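Council published a summary of an investigation but not the report itself. Can I get the full thing?

Last updated: September

Skemari
Our council paid an outside firm called Ostska to look into how the Warrier car park contract was awarded. The report is nearly 300 pages. What we got on the website was a four-page summary written by the council's own legal team, and it says there were "no findings requiring further action". Two councillors who have read the whole thing say the summary leaves out most of the section on declarations of interest. I rang the council and was told the report is confidential. I'm not a journalist and have never asked for anything like this before. Is there a way to see it, or is the summary all we get?

paperround62
You can ask for it under the Freedom of Information Act. Anyone can, and you don't have to say why you want it. Being marked confidential doesn't settle it. The council has to point to an actual exemption in the Act, and for several of the exemptions it also has to weigh up the public interest.

Put it in writing. Email is fine. Give your real name and an address for the reply, and describe the document closely. I would ask for the full report by Ostska, any appendices, and the terms of reference the firm was given. The terms of reference are worth having on their own, as they show what the firm was told to look at and what it was told to leave alone.
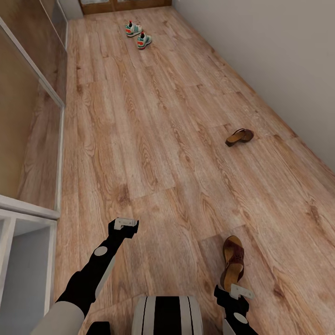 How long does the council have to reply?

It should reply promptly, and within 20 working days at the latest. That runs from the first working day after it gets the request. It can take longer over the public interest test, but it has to tell you so inside the 20 days and say which exemption it is looking at.

Expect some black ink. Names of junior staff usually come out, and so does anything that reads like legal advice. What they can't normally do is hold back the whole document on account of a few paragraphs - they should release the rest with those parts removed.
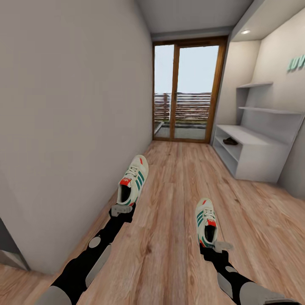
Hallway looking towards the glass sliding door and balcony

Check the committee papers as well. If the report went to a meeting, the agenda should list it, even if it was taken in private session. The minutes will sometimes say more about what was discussed than the press statement did. Ours had it listed as item 1224 in the document register, and quoting that number saved a lot of back and forth.

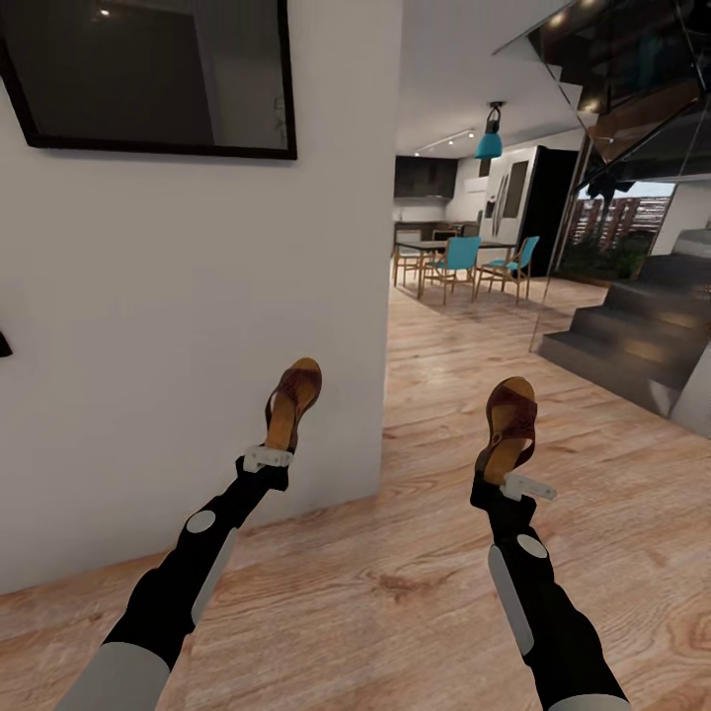 Zundoven
Agree with most of that but don't expect miracles. I asked for a report on our leisure centre and got it with half the pages blanked. Write to your councillor too, it costs nothing.

mill_lane_reader
One thing to add to the first reply. Ask for the emails between the legal team and the press office about the summary, over a short date range. Keep it narrow or they will refuse on cost. If an earlier draft of the summary exists you can ask for that, though they may argue it would harm the free exchange of views. 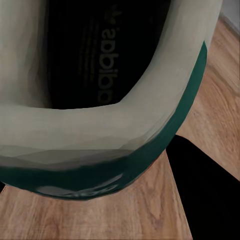

If they refuse

Ask for an internal review first. Do it by email, soon after the refusal, and say which exemption you think was applied wrongly. If the review goes against you, you can complain to the Information Commissioner, who can order the council to release the report. It is free but it can take months. Keep every email, including the automatic ones with the date you sent the request.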